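Jonthorpe Hilfe > Robotik > Teleoperation

Demonstrationen per Fernsteuerung: Arm zögert vor dem Griff, flaches Objekt wird verfehlt

Elie Kassab
gefragt am 2025-11-25

Ich nehme in der Simulation Demonstrationen für eine Greifaufgabe auf. Ein flacher, länglicher Quader soll von der Tischplatte aufgenommen und an anderer Stelle abgelegt werden. Siebenachsiger Arm, Parallelgreifer, auf dem Tisch weitere Gegenstände als Störobjekte. Gesteuert wird mit einer 6D-Maske im Jevis-Client, Sollwerte sind kartesische Inkremente im Basiskoordinatensystem, Aufzeichnung mit 12 Hz.

Bisher habe ich 100 Episoden. Die längste hat 701 Schritte, die kürzeren liegen deutlich darunter. Trainiert wird mit einfachem Behavior Cloning auf zwei Kamerabildern plus Gelenkwinkeln und Greiferöffnung.

Das Ergebnis: Der Arm fährt sauber über das Objekt und bleibt dann stehen. Manchmal senkt er sich nach längerer Zeit doch ab und schließt die Finger knapp neben dem Quader. Bei höheren Objekten tritt das kaum auf. Der Trainingsfehler sieht unauffällig aus.

Meine Fragen:
Liegt das eher an der Menge oder an der Art der Demonstrationen?
Muss ich die Pausen herausschneiden, in denen ich beim Steuern die Ansicht prüfe?
Lohnt sich der Umstieg auf einen Leitarm (im Gespräch ist ein Femetti)?

Maxence Masson

Mehr Daten. 100 Episoden sind für Bilder zu wenig.

Kommentar von Elie Kassab: Mit der Hälfte der Episoden war das Verhalten praktisch gleich, deshalb die Frage nach der Art.

Kommentar von Maxence Masson: Dann Lernrate senken.

Fouad Zoubi

Das Stehenbleiben kommt mit hoher Wahrscheinlichkeit aus den Pausen. Wer mit der Maus steuert, hält vor dem Absenken an, dreht die Ansicht, korrigiert und hält wieder an. In den Daten stehen dann viele fast identische Beobachtungen mit Aktion null. Das Netz lernt an dieser Stelle genau das.

Zählen Sie die Schritte, bei denen die Norm der Translation und die der Rotation unter Ihrer Totzone liegen und der Greiferbefehl unverändert bleibt. Bei mir waren es in einem vergleichbaren Datensatz 1.894 Schritte, fast alle in den letzten Zentimetern über dem Objekt.

Vorgehen beim Filtern:
- Nullaktionen verwerfen, aber nur außerhalb des Greiferwechsels. Während die Finger schließen, steht der Arm absichtlich still. Schneidet man das weg, hebt er später zu früh an.
- Die Schritte vor und nach jedem Wechsel des Greiferbefehls vollständig behalten.
- Erst danach die Inkremente neu aus den Posen berechnen. Die alten Werte passen nach dem Schnitt nicht mehr, falls Sie mit Sollposen gearbeitet haben.

Zum Leitarm: Er bringt flüssigere Bewegungen und weniger Pausen, vor allem bei Drehungen. Das Problem mit der Höhe löst er nicht, solange Sie dieselben Ansichten auf dem Monitor haben. Handführung am realen Arm wäre eine dritte Möglichkeit, dann müssen aber die Hände aus dem Kamerabild oder die Trajektorie wird ohne Hände noch einmal abgefahren und dabei erst aufgezeichnet.

Kommentar von Rasha Kanaan: Bei Chidiac ist der Filter für Nullaktionen im Export schon eingebaut, steht aber standardmäßig auf aus. Der Greiferwechsel wird dort nicht ausgenommen, das muss man selbst maskieren.

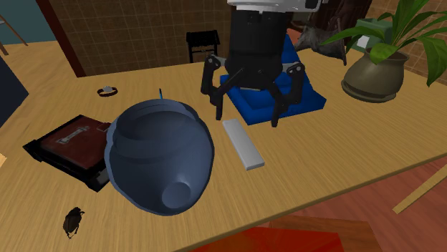
Gleicher Tisch, andere Blickrichtung:

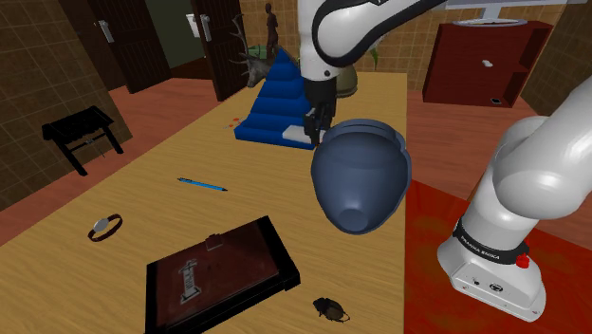
Nadine Tarawneh

Ergänzung zu Fouad, betrifft das Danebengreifen. Bei flachen Teilen entscheidet die Ansicht, die der Bediener beim Absenken hat. Im ersten Bild liegt der weiße Quader frei vor dem blauen Teil und seine Längsrichtung ist gut zu erkennen. Im zweiten sieht man den Greifer vor dem blauen Teil und das weiße Stück in der Nähe der Finger, die große liegende Vase befindet sich davor. Wie viel Luft zwischen Fingerspitze und Tischplatte bleibt, würde ich aus keiner der beiden Ansichten allein ableiten.

Was ich daran ändern würde:

Zusätzliche Kamera am Handgelenk, Blick entlang der Finger. Sie muss auch in die Beobachtung der Policy. Wenn Sie beim Steuern eine Ansicht nutzen, die das Netz nie sieht, sind Ihre Korrekturen aus dessen Sicht Rauschen.

Gierwinkel vor dem Absenken ausrichten. Der Quader kann diagonal liegen, und wer erst kurz über der Platte dreht, erzeugt Episoden mit sehr unterschiedlichen Annäherungen an denselben Griff.

Senkrecht absenken, mit halbierter Verstärkung für die Translation. Die Umschaltung auf eine Taste legen und im Datensatz die skalierten Werte speichern. Bei Jevis landen sonst die Rohwerte der Maus in der Datei.

Lage der Störobjekte zwischen den Episoden variieren. Steht die Vase immer an derselben Stelle relativ zum Ziel, orientiert sich das Netz womöglich an ihr.

Einige Episoden absichtlich mit seitlichem Versatz beginnen und die Korrektur mitfahren. Nur die Korrektur behalten, das Herbeiführen des Versatzes vorher abschneiden.

Kommentar von Elie Kassab: Zur Klarstellung, in der Frage muss es 6D-Maus heißen. Gespeichert waren tatsächlich die Rohwerte. Ich filtere jetzt zuerst die Pausen und nehme danach mit Handgelenkkamera neu auf.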